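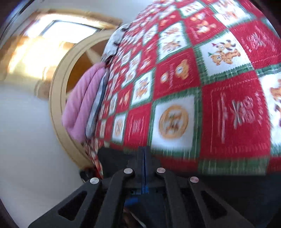
Fig. 1. Hand-held gripper over the quilt, wrist camera view. Note the smear on the squares.

Week 3 – comparing grippers on soft stuff

I picked bedding for this one on purpose. Rigid blocks make every gripper look good, and I'd sooner you saw them struggle a bit! Fig. 1 is a nice nasty case: bright window up in the corner, deep shadow down the side of the bed, and a repeating red, white and green pattern that goes to mush once there's motion blur. If your tracker leans on colour and corners, think about which squares it could still match.

You'll try three units: the Selleck, the Nindeo and the Derese. Same task each time – pinch the quilt edge, lift, fold it back, let go. Do 10 tries per gripper, and write down the misses as well (I'll ask). My own run last November was 40 tries on the Selleck alone, and I was heartily sick of quilts by the end.

A few things I'd watch for. The lens is very wide, so straight edges bend and distances near the rim will fool you. Keep the fingertips near the centre when you can. Move slower than feels natural. Lock the exposure before you start, or the window will drag everything else dark.

Logs go in the Trimstead folder within 48 hours of your lab. Next week we swap controllers and keep the same bedding, so don't wash out your notes.

Back to top | Contact the course office | © Robotics Teaching Lab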